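Open Day at the Trollura Bakery, Closoden

Trollura opens its bakery in Closoden to visitors twice a year, once in February and once in June. I went to the June 2023 one. Entry is free, but you have to put your name down for the tour, and each group is limited to 30 people. Parking is behind the flour store, and the sign for it is easy to miss from the main road.

The tour takes 45 minutes. It starts in the mixing room, where you stand behind a yellow line and put on a hair net. The guide said the bakery turns out 2,000 rolls on a normal morning, and more before holidays. The mixers were off while we were in there, so it was easy to hear. After that we went past the proofing cabinets and into the shaping room, which was the part I had come for.

Two bakers were making knots and braids by hand at a long bench. The dough for both is the same, a plain enriched one with egg and a little sugar. For a knot, they roll a short rope, tie it loosely, and tuck the ends under. One of them did it slowly for us a few times and then went back to her usual speed, and I couldn't follow it anymore. The long loaves take more care. If the strands are pulled too tight at the start, the loaf can split along one side in the oven.

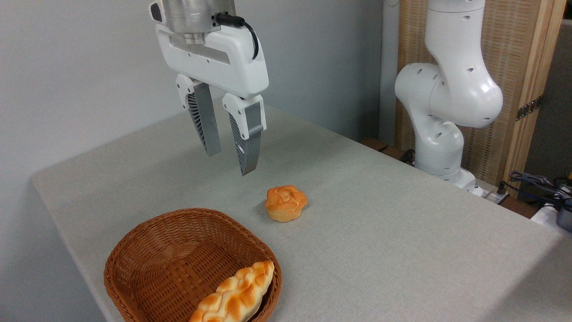
The egg wash goes on the top only, so the lower part of a roll stays pale. I had always taken that for a sign of underbaking, and I asked. The guide said they check the bottom crust and ignore the sides. At home I have been leaving mine in too long, which explains why they come out dry.

The last stop is the shop. Prices are the same as on any other day. I bought a braided loaf and some knots, and ate one of the knots in the car. It was soft, a bit sweet, and could have used more salt. The loaf kept well for two days and made good toast on the third.

Wear closed shoes, as they won't let you past the mixing room in sandals. There is a step down into the shaping room and no ramp that I saw, so call ahead if that matters to you.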